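Notebook, March — Condstead open day, card handling demo (sim side)

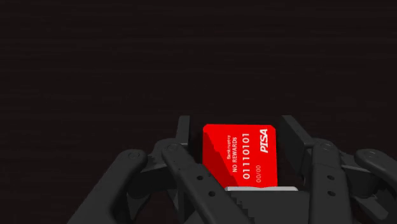 Tindach wanted the card insertion task shown in simulation first and on the bench second, so the morning was mostly mine. Setup was the Zamfir grasp planner driving the two-finger hand, default contact settings, 2 ms step. Ruth Bloxham had run 400 grasps overnight to check for slip and logged 30 drops, nearly all of them from grasps above the card's midline. For the demo we fixed the grasp near the lower edge, long axis upright, print running up the card. The large digits, 01110101, face the wrist view in that pose, and I used them as the orientation check: if the string reads correctly with the head turned, the card has not been flipped. The small 00/00 is no use for this at our render size once the hand moves.

Shadows: the left finger throws one across the card with a stepped edge. Shadow map resolution is too low. Maximiliano Goicoechea raised it from the back row and he is right that the segmentation could split the red into two regions. I have not seen it do so. To do: double the map size, rerun Ruth's set, compare masks.

Slight tilt in the held card. Left it alone for the demo. The insertion controller takes the tilt from the pose estimate, but I want a number for how much it tolerates.

Visitors' questions, from Tayla Tomoana's sheet:
— Does the planner know what is printed on the card? No. Texture is for the vision side only.
— Cycle time on the bench? Deferred to Ikier, they own the slot fixture.
— Can it pick from a stack? Not tried.
— Why a plain dark background? Fewer false edges while tuning. Randomized backgrounds come later, 2,000 of them if Glenys Cropper gets the disk space.

Bench half started late, fixture height was off against the drawing. Imogen Lockwood shimmed it and has the new measurement. The sim model still carries the old height, so update it before anyone compares insertion forces.

Friction value for the card is still the one copied from the block task. Ask Ikier for a sample card and measure.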